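Dankwa House kitchen clear-out — gallery

Posted 29/03/2024

Finally got these up. Sorry for the wait, the upload kept dying on me at the halfway mark. We've been emptying the old kitchen at Dankwa House since January, ahead of the move across to the Skirnthorpe building. Nine cupboards, two walk-in pantries, one drawer nobody could open until the front came off. Everything had to be sorted before the movers would take it. Most captions are short, I was typing between loads. Ask if you want to know where something ended up.

Quick recap if you missed the January post. The Dankwa kitchen fed people for years and never threw out a fork. Every supper club, every wedding tea, every rental left a bit behind. So we had more than 700 pieces of cutlery and no two drawers that agreed with each other. Skirnthorpe has less drawer space but better shelves. The rule was: sort by type first, then by set, then decide. We broke that rule by lunchtime on the first day and had to start the knives over.

1. Small stuff — the cutlery tables

Cutlery went first. It's fiddly and it takes over every surface if you let it. Odds and ends got tipped onto a white table and picked through a few at a time. Big sets went straight into their own rolls and skipped this stage altogether. What was left was the mixed lot. Steel, wood handles, dark handles, chopsticks from the noodle nights.
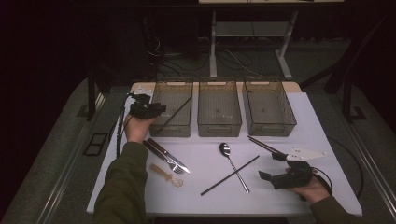
Photo: Dankwa House kitchen move / Timitance gallery pages

Three bins in a row at the back, still empty at this point, knife and fork side by side up front. The little spoon with the light wooden handle is one of my favorites. Long black chopsticks on the go as well.

Bins are the see-through gray-brown ones with the cutout handles. Bought for the pantry, ended up doing everything. If you're after the same kind, get the ones with a handle you can get your whole hand into. I bought one cheap lot with a tiny slot and they're horrible to carry full.

How we split it, for anyone doing the same job. Knives in one, forks in another, spoons in the third. Chopsticks rubber-banded in pairs and laid on top of whichever bin had room. Serving spoons are NOT spoons for this purpose, they go with the ladles. We had words about that. Teaspoons got their own tub in the end because there were 146 of them and they slid under everything else.

Dark-handled pieces stay together. They look like one set from across the room but it's at least two, the rivets are different when you get up close to them. I've put all of them in the Skirnthorpe pile for now and somebody with more patience can match them up at the other end. Please don't put them in the dishwasher on the hot program, the handles go chalky.

2. Plates and bowls

No pictures of these yet, my card was full. Will add.

White dinner plates, 130 kept. The chipped ones went to the mosaic group, who were thrilled, they filled a car. Side plates are a mess — three different whites, and you only notice when they're stacked. Soup bowls all fine apart from the ones with the blue line, which crack if you look at them. I've kept six of those for keys and loose change and that sort of thing.

The heavy oval platters are wrapped in tea towels, not paper. Two jobs in one, as the towels had to go over anyway. Packed on edge like records, never flat. Whoever unpacks, the knot is at the top, undo that first and don't just pull.

3. Pots, pans, the big stuff

Stock pots nested with a sheet of cardboard between each. Lids in a seperate crate, numbered in wax pencil to match the pot. The wax comes off with hot water. The number on the pot is underneath, not inside, before someone asks again.

The long fish pan doesn't fit in anything. It's going over on someone's lap.

Got rid of: the nonstick that wasn't, four baking sheets bent like a canoe, the pressure cooker with no seal. Kept against my better judgment: the copper jelly molds. They're lovely and we've used them once.

4. Pantry one

Mostly jars. Emptied, soaked, labels off. The labels took longer than the rest of the pantry put together. Cooking oil and baking soda mixed to a paste, leave it an hour, then scrape with an old card. Works on nearly everything except the jam jars from the Lorerero fair, which have some sort of glue from outer space. Left those labels on. They can be a feature.

Found at the back: a whole box of birthday candles, cake stand in pieces (all the pieces!), a cookie cutter shaped like Ohio or possibly a boot.

5. Pantry two

Linens, trays, paper goods. Tablecloths measured and the length pinned to each one on a scrap of masking tape. Long ones are rolled on cardboard tubes so they don't crease. The round ones are folded as best I could and that's all I'll say.

Trays — sorted by size, tied with string. The cork-backed ones are drying out and shedding, so wipe the counter after you've used them.

6. The drawer

Yes, it's open. Contents: corks, string, a bottle opener, another bottle opener, takeout menus from places that closed long ago, fuses, and a very good peeler that I'd been missing. Peeler has come home with me untill Skirnthorpe is ready. I will bring it back.

What's left

Glasses. Been putting it off. We need dividers for the crates and the ones I ordered came flat and the wrong size, so now waiting on the second lot. If you have wine boxes with the cardboard insides still in, drop them by the side door. Tall ones are best. Please not damp ones, we had a damp one.

Also the spice rack, which is screwed to something behind the plaster, and the wall clock, which runs fast but everybody's used to it.

Where things are going

Green tape = Skirnthorpe kitchen. Yellow tape = Skirnthorpe storage, upstairs. No tape = giveaway table in the hall, help yourselves. Please leave the bins though, we need them all back for the second run! A couple walked off last time.

More pictures when I've cleared the card. The plates will be next, then the pots if they came out OK, I was holding a flashlight in my teeth for half of them. If you took any of your own, send them through the Timitance page and say which room, and I'll slot them in.

Filed under: kitchen, moving, sorting, Dankwa House, Skirnthorpe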